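Renting the grippers by the month

Merike Mockus runs the demonstration side of Nisteo, which hires out hand-held grippers to firms that want to record manual tasks for training robot arms. We spoke at the Maltgate office on 6/8/21.

The kit went on offer in May. A customer gets a pair of grippers, a charger, a case and access to the recording software. "People expect it to be heavy and it isn't," she says. "You can do a morning with it. After that your wrist knows about it."

Most of the first tasks are household ones. Plugs are popular with customers and unpopular with her staff.

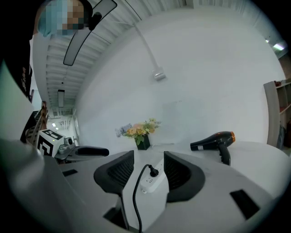

"A cable never lies the same way twice," Mockus says. "You get hold of the plug, the cable pulls it round, and you start again. We tell new customers to begin with something solid."

One early customer, Venckus, recorded 141 attempts at a plugging task and kept 106. She thinks that is fair for a first week. The finger pads are the part that wears, and a spare set is included with every hire of 4 weeks or longer.

Her complaint is the software. Export is slow, and long sessions have to be split by hand. Normunds Sakalauskas is rewriting that part and hopes to have it out in 8 weeks.

"I'd like it sooner," she says. "He knows that."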